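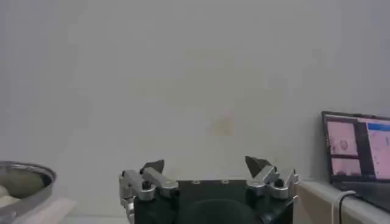
**Progress report to the Evangelista Fund, Apr 17, 2024**
Prepared by Charmaine Sithole, Govanura Relief Network

Hello everyone,

We have a lot of good news this time! The Zirelville food and winter aid program has now reached 417 families displaced by the flooding, and the second round of household grants went out on schedule. Zanele Swanepoel and her field team did a terrific job with the registration lists, which had duplicate names from two earlier drives and took most of a month to clean up.

## Money and deliveries

Your second payment cleared without trouble. We have spent 74 percent of the food budget and a little less of the transport line, mostly thanks to Turnance agreeing to carry our flour and cooking oil on its return trucks (a huge help on the hill route). Fuel is still the item I watch most closely. If prices keep climbing, I'd like your okay to move part of the blanket money over, and I'll send the revised budget sheet separately.

The river road is open again for light vehicles only. Heavy loads go by the north crossing, where permits now take 14 days. We have started filing for them ahead of each purchase.

## Community kitchens

Both kitchens are running, and people love them. The cooks asked for larger pots and a second gas ring at the school site, and we bought both locally. Steamed buns and lentil soup are the favorites by a mile, and the menu now changes with whatever the market has. Attendance is best at the school, so we'd like to add an evening meal there. 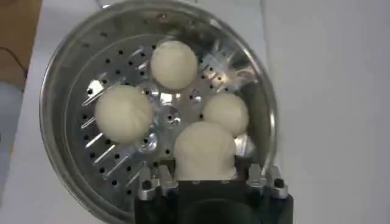
## What comes next

- Sign up 80 more households from the upper valley, where the district office has just finished its survey.
- Train the new distribution staff. Zanele has the course ready and is very excited to run it!
- Agree with the district office on who takes over the water points after July.

The last point is the slow one. We have met twice and still need a signed letter, so a note of support from the Fund would be very welcome. Receipts and the full household list are in the shared folder.

Warmly,
Charmaine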